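Tostora puts its price up again, and calls it good news

Tuesday, December 13, 2022

Film streaming service Tostora will charge subscribers more from January, its second rise since September. The company says the extra money will pay for "a richer slate", a phrase it also used last time. What we got for that was two seasons of a baking contest and Droline, a submarine thriller that spends most of its running time in a corridor.

Tostora also promises 1,000 new titles by the summer. It won't say how many of them are films, or how many have already been on other services.

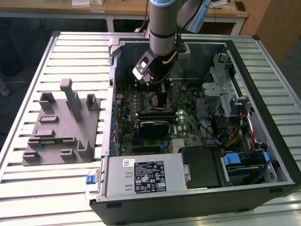
Lowri Kemeys, who programmes the Nikine film club and let her own subscription lapse in the autumn, is not impressed. "They said 1,000 last year as well," she told us. "I went looking for them and found a lot of trailers, each listed as a title."

The one firm announcement is Phuthong, a ghost story in four parts, due in the spring. The teaser looks good. So did the teaser for Droline.

Existing customers will get an email before the new price applies. Anyone on a yearly plan pays the old rate until it runs out, though the help page and the press release disagree about whether that includes gift cards. Tostora had not replied to our question at the time of writing.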